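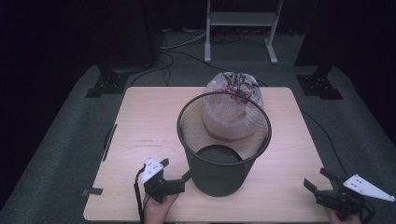
Issue 3, page 108

Jendumo Paired Hand Grippers

Sold as a pair, left and right, with marker plates fitted. Cables included. Patience sold separately.

The Jendumo set is for labs that want two-handed demonstrations without buying two arms first. You hold one gripper in each hand and do the job. The dotted white plate on top of each gripper gives the tracking system something to follow, and the recording goes to training as a pair of hand paths with the finger opening alongside. Your arms are the cheapest manipulators you will ever own, though they do complain after lunch.

What it was built for

Jendumo began as a side tool for the Plarkedden study, which asked a plain question: if people demonstrate with grippers instead of bare hands, how much of what they do can a robot copy? Irja Vuorinen ran the sessions and wrote the task list. She has a talent for choosing objects that look easy. A mesh wastebasket is a good one. It is light, so it slides when you meant to grip it, and it tapers, so the fingers want to ride up the side. You can also see through the walls, which some depth sensors take as a personal insult. Clear crinkled wrap is no kinder.

The study collected 4,000 two-handed demonstrations. Of those, 287 were thrown out, mostly for a marker plate turned too far away from the trackers. Lempi Ahonen went through the rejects and found that people tilt their wrists inward when reaching for the base of something round. The current plate bracket is her answer to that. It can be set at three angles, and the middle one suits most people.

The result

Policies trained on the paired recordings did better at steadying an object with one gripper while working with the other than policies trained on each hand separately. The gain was largest on light containers and close to nothing on heavy ones, which stay put whether you coordinate or not. Joni Seppälä would like it known that he predicted the second part.

Handing objects from one gripper to the other is still poor. We have a chart of this and are in no hurry to print it.

Setting up

Put the table inside the tracked area and keep the stands back from your elbows. Route each cable down its own side. Crossed cables are the main cause of bad takes and the only cause of bad language in the Plarkedden notes. Run the plate check before the first take and again if you drop a gripper. You will drop a gripper.

Fingers are black, swap without tools, and wear at the tips. Order spares early. Veikko Toivonen keeps a drawer of them and can't be reasoned with.

In the box

Left gripper and right gripper
Marker plates, fitted
Cables
Spare fingers, one set per hand
Tikkanen recording software, single lab license
Printed setup sheet, which we know you won't read

Not in the box: trackers, table, wastebasket.

Ordering

Sets ship from Sorkunden. The next batch goes out in August. For loan units or the full task list, write to Iñaki Cantero at the sales desk and say which tracking system you have, including the version. "The newer one" is not a version.

Page last revised July 4, 2024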